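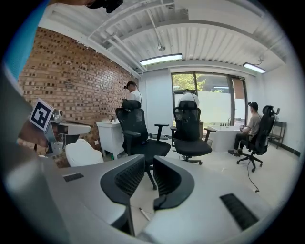 Feb 24, 2023. Student project, long session, everyone in. Main job was marker tracking on the hand-held gripper, since last time's runs were junk. Tag is on the side of the housing now, on its white tile, tilted out toward the room. Both fingers have the black mesh pads on. Practice object for the pick runs is the little white pen thing with the dark tip, on the floor. Pale on pale, so a mean one for the detector, but the rules for June say "small household items, any surface" and we may as well suffer early.

Runs: 28 planned, got through almost all of them. Stopped when the laptop started dropping frames. Log folder is 203, please do NOT rename it, the Pretitz script looks for the number.

What went wrong, in order:

- first few runs, tag lost every time the wrist rolled past the window side. Daylight washes the white tile out. Dropped exposure, better. Not fixed.
- finger width reading drifts. Zero it with fingers fully closed, then open, then closed again. Only doing it once gives garbage.
- pads slip on anything round if you come in from the side. From above is fine. Ask Cunness if they sell a softer pad, the mesh ones are ok for flat stuff.
- I pressed record twice on one run so it is split into 2 files. Will stitch at home.

Tried the Inance tracker again for comparison. Faster to start up, loses the tag sooner. Staying with ours for the June demo unless somebody makes a good case.

Arm side: nothing replayed on the arm yet. Want 100 clean picks in hand before we let it try one, and clean means tag visible the whole way, no re-grips. We are nowhere near. Speed limit stays where it is untill then, dont touch the config.

Cable on the floor by the chairs, somebody is going to roll over it. Tape it down next time before we start, not after. Gaffer tape is in the parts box.

Öztürkmen form for the travel money still not sent. Needs the parts list and a paragraph on "learning outcomes". I can do the parts list. Somebody else please do the paragraph, mine was terrible last year.

Next time:
exposure test with the blinds question settled (do we buy some or just start later in the day?)
re-zero check written on a card and stuck to the toolbox
pick runs from above only, pen first, then the battery and the spoon
charge BOTH packs the night before
copy 203 to the shared drive, check it opens on the other laptop befor deleting anything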